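Rudeck folding workbench, four months in

I bought the Rudeck bench in January to replace a pair of sawhorses and an old door. My shop is half of a one-car garage, and whatever I work on has to be put away before the car comes back in the evening. A fixed bench was never going to fit.

It cost $99 plus shipping from Olthorpe. The box arrived with one corner crushed, but the parts inside were fine. Assembly was slow. The instructions are a single folded sheet, and step 4 shows the cross brace upside down. If your legs won't lock, flip the brace and try again. I lost most of an hour to that.

Once it's together, the frame is good. The legs lock with a spring pin on each side, and the pins are stiff enough that I'm not worried about kicking one loose. The feet are rubber and grip bare concrete well. On a painted floor they slide a bit when you plane across the grain, so I put a scrap of carpet pad under mine.

The top is the part most people ask about. It is thinner than I would like. Hand sawing is no trouble, and neither is drilling, but heavy chisel work makes it bounce. I do my mortises right over a leg now and the problem mostly goes away. The surface had a light factory finish that stained the first time I spilled glue on it. I sanded it back and wiped on two coats of oil. 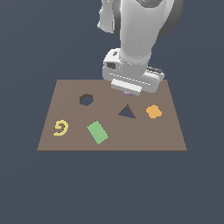
A flat brown board laid horizontally, with a white arm over it.

Clamping is where the cheaper price shows. The front jaw is driven by two separate cranks, and you have to turn them evenly or the jaw racks. It holds narrow stock well enough. Wider panels need bar clamps, and the lip under the edge of the top is only just deep enough to take them. Small F-clamps slip off it.

My neighbor Thảo Khổng has the Starnen bench, which sells for more than twice as much, and we traded for a weekend. Hers is heavier and doesn't move at all when you plane on it. The jaw is also much better, with a single wheel that closes it square. But it takes two of us to get it down her basement steps, and it doesn't fold as flat. For cabinet work I would want hers. For shelves, picture rails and fixing chairs, I was happy to get mine back.

Folded up, the Rudeck hangs on two hooks beside the water heater. It takes me less than a minute to set up. The carry handle is hard plastic and digs into your fingers — I wrapped mine in bicycle tape.

One crank handle cracked in the third month. I wrote to Olthorpe with a photo and the order number, and a new handle came a week and a half later at no charge. The replacement feels like the same plastic, so I don't expect it to last forever. A steel one would have been worth a few more dollars.

Good: locks up solid, folds flat, easy to store, parts are replaceable.

Bad: thin top, poor instructions, two-crank jaw, plastic handles.

I would buy it again for a garage like mine. If you have room to leave a bench standing, save up for something heavier.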